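She laughs when I ask about the whiteboard, the big curved one on wheels that she pushes from one end of the Jostano workroom to the other.

"I think best standing up," she says – and then, kindly, she finds me a chair.

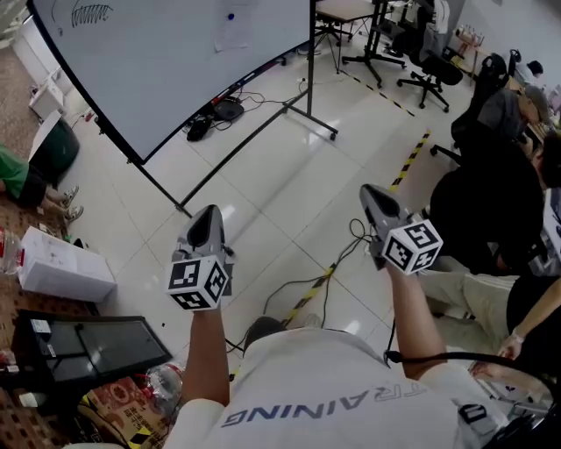 PRONDPORT, May 19, 2025 – The white floor tiles were her idea too, she tells me, and so was the yellow-and-black tape. "You drop a tiny screw on those tiles and you find it again," she says. The cables are another matter. "I tidy them every Friday, I really do, and by Monday they've wandered off again!"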